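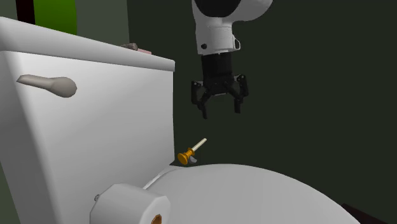

Who Runs Sales Now? Executive Hiring Announcements and What They Leave Out

Final report, Business Communication seminar

Background

When a chip or software company hires a new head of sales, it usually puts out a press release. Our seminar was asked to pick a routine kind of business writing and find out whether it does what it claims to do. I picked these releases because I had read a lot of them during a summer job and could not remember a single one.

The claim I wanted to test is a common one in public relations textbooks: that an appointment release tells customers, partners and investors where a company is heading. I doubted it at the start and I doubt it more now, although one result went against me and I report it below.

The three companies

I followed 3 mid-sized firms. Stikgate makes network cards for data centers. Moser sells design software to circuit board makers. Sudden rents out computing time by the hour, mostly to small animation and engineering shops. All three named a new regional or global sales chief during the period I looked at, and all three keep their old releases on their websites, which made the work possible for one student with no budget.

Method

I collected 289 releases from the three sites and sorted them by subject. Appointment releases went into a separate pile. For each one I marked every sentence as one of four types: the job (title, region, who reports to whom), the past (earlier employers, degrees), praise, and plans. A sentence counted as a plan only if a reader could later check whether it happened. "Will drive growth in key markets" did not count. "Will open a sales office in the fall" did.

I then read whatever the company published in the year after the appointment and looked for signs that the plan had been carried out, changed or dropped. This second step is much weaker than the first. A company has no duty to announce that it did not open an office.

Finally, I ran a small reading test in the Pletthorpe campus library on a Monday afternoon. Students who agreed to take part read one release with the company name and the person's name removed, and then tried to say what the company sold. I had hoped to run the test again in February with people who buy this equipment for a living, but I could not get enough of them to answer my emails.

What I found

Praise and past career took up most of the space in nearly every release. Plans were rare. Moser's releases had none that met my rule. Stikgate's had a few, mostly about resellers, and these were usually placed near the bottom, under the quote from the chief executive.

The quotes were the least useful part. They were so alike that I swapped two of them between Stikgate and Moser, and when I came back to my notes after a break I had to check the originals to put them right. Both said the new hire had a proven record. Neither said of what.

Numbers showed up where they were flattering. One Sudden release said the new sales chief had managed a team serving 2,000 business accounts at a former employer. It did not say how many accounts Sudden itself had. A different page on the same site, written for job seekers, gave that figure as 1,000. I do not know if the two pages use "account" the same way, and neither page defines it.

The result that went against me also came from Sudden. Its release said the company would stop selling through outside agents in one region and hire its own staff there. Job listings for that region appeared on its site afterward, and the agents' names were gone from the partner page. So here was a release that did say where the company was heading, in one plain sentence. A customer of those agents would have wanted to know it.

In the reading test, people did well with the Sudden release and badly with the Moser one. Several guessed that Moser was a consulting firm. I would not lean hard on this. The readers were students, the group was small, and a real customer would already know what Moser sells.

Problems with this study

I did all the sorting myself. A second reader would surely have moved some sentences from praise to plans or the other way, and I knew what I expected to find before I started. My rule for plans is strict — someone in sales might say that naming a region at all is a signal, and that I threw it out by filing it under the job.

Three companies is also too few to say anything about the industry. I chose them partly because their archives were easy to use, and a firm with a tidy archive may write differently from one without.

Next steps

If another student takes this up, I would suggest dropping the reading test and spending the time on departures. The releases say a great deal about who is coming in. The person going out got one sentence in most of them, and in Moser's case none, so I could not tell from the text whether the job had been empty or whether it was new. The sorting sheet and my coding rules are attached as an appendix.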